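Naledi Sithole
@naledisithole

Descaling the capsule machine again. It was last done in November. Notes as I go, mostly so I can find them next time.

1/ Signs it was due: slower flow, a louder pump, and a lungo that stopped well short of the usual line. Water here is hard. I had ignored the first two for weeks.

2/ Move the machine to a table with a clear space in front. You need to reach the tank, the brew head and the drip tray without dragging the cable about.
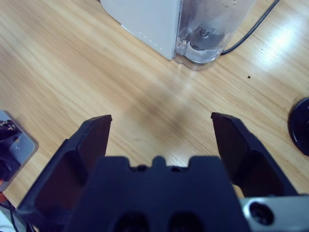 3/ Take the tank off and look at the fitting in the base. Scale collects round the valve and it then seats badly. A soft toothbrush is enough. Don't use a knife on it.

4/ Descaler is the Umex liquid, one sachet to a tank filled to the max line. The Ulteck tablets work too but take almost 12 minutes to dissolve, and undissolved bits get into the valve.

5/ Eject any capsule first. Run half the tank through, switch off, wait, run the rest. Palesa Du Plessis waits 2 minutes, I wait 11. No measurable difference so far.

6/ Rinse with two full tanks of plain water. Taste the last of it. If it is sour, run another.

7/ Drip tray: lift out the perforated plate and wash both parts separately. The holes clog with fine grounds and then the whole thing drains slowly.

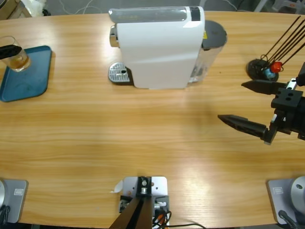
Capsule machine, drip tray under the brew head.

8/ Dry the base of the tank before it goes back on. Water left under there marks the wood.

9/ Somebody asked about capsules. Lovano, the box of 96. They fit without forcing the lever.

10/ Next one is due when the flow drops, or in three months. I've put it on the calendar this time.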